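Yellow plastic thing with ridges, keep or toss?

cerkeck_mom
Clearing out the back room before my sister moves in Thursday and I'm stuck on one item. Bright yellow plastic, pretty glossy, with molded ridges, raised rectangular blocks and channels sunk in between. It was in with the stuff we got from Leandro Herrera when he downsized, and he doesn't remember it at all. I've got 3 shelves to fill and I don't want to give one up to a mystery!
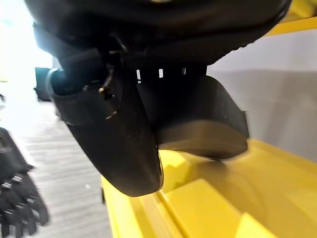 My husband says recycle it and move on. I hate tossing solid plastic though, and it wipes clean in no time (I did it with dish soap while the coffee was brewing).

stillitz90
Looks like part of a storage case to me. My dad had yellow ones in the garage and the lids had ridges like that so you could stack them.

Edano_Pat
Not so sure. Why would a lid need channels that deep? I'd guess a tray or the base of something. Is there a number molded on the underside?

cerkeck_mom
Flipped it over, no number that I can find. It weighs 290 grams on the kitchen scale if that helps anybody.

stillitz90
That's light for a base, Pat. Still saying case.

Edano_Pat
Light for a case too lol. We can disagree.

barrientos_b
Does it matter what it was? I've got some 600 square feet of house and every odd tray I own is holding screws or seed packets. If small stuff sits in those channels without rolling out, keep it. If it doesn't, let it go.

cerkeck_mom
Ok, tried it with picture hooks and they stay put pretty well. It's going on the bottom shelf for now, husband has been informed. Pat, if I come across a matching piece I'll post it.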